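Renton snack swap moves into living rooms for the winter

RENTON -- A snack exchange that used to fill one end of the Ospina Street community hall has moved into private homes while the hall's heating is replaced, and its organizer says more people are taking part than before.

The Renton Snack Swap sent 700 packets of candy, crackers and cookies between households last year. It expects to reach 900 by the end of this season, according to Lachlan Baxter, who started the group with neighbors on Fetel Avenue.

"We lost the hall in February and I figured we'd take a break until spring," Baxter said. "Then people started offering their dining tables."

The swap is simple. Members bring sealed, single-serving snacks, most of them from Asian grocery stores in the area or from trips abroad. Everything goes on one table. Each person leaves with as many packets as they brought. No money changes hands at the table, though members pay $5 a season toward napkins, tea and postage for people who can't get out.

The group has 65 members on its list. Home sessions are kept small, and hosts sign up on a sheet at the Plendar Market, a grocery store two blocks from the hall. The store also keeps a box by the register where people can drop off packets between sessions.

Moving into homes has changed how the sessions run. At the hall there were long folding tables and room to spread out by country. Hosts now work with whatever table they have, and sorting is done partly in trays and partly in piles. Baxter said the trays are mostly for smaller pieces, which tend to get lost under the bigger bags.

Members are asked to follow a few rules. Packets must be unopened and within their date. Homemade food isn't accepted. Anything containing nuts should be pointed out to the host on arrival, and members who can't read a label are encouraged to ask, as several people in the group read Chinese or Japanese and will translate the ingredients. A translated list of common allergens is available at the market.

Chocolate is welcome in the cooler months but is dropped from the swap in summer, after a session two years ago when a whole bag of it melted in the hall kitchen.

Sessions start at 4 p.m. and usually wrap up before dinner. Children can come with an adult and get first pick, a custom that dates from the earliest swaps -- and one that Baxter said has survived several attempts to change it.

Snacks on a floral tablecloth at a home session included a bag with a cartoon panda on it, a red packet marked "Myylikes" and a gold one from Fujiya.

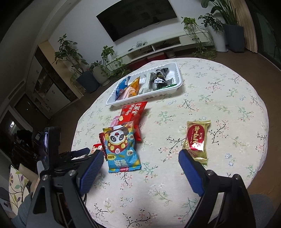
How to join

New members can sign up at the Plendar Market during store hours. The address of the next session is given out after sign-up. First-time visitors should bring at least five sealed packets and a bag to carry their picks home.

Work on the hall's heating is expected to finish in the spring. Baxter said the group plans to return to the hall then, but may keep one home session a month for members who live at the far end of Fetel Avenue and don't drive.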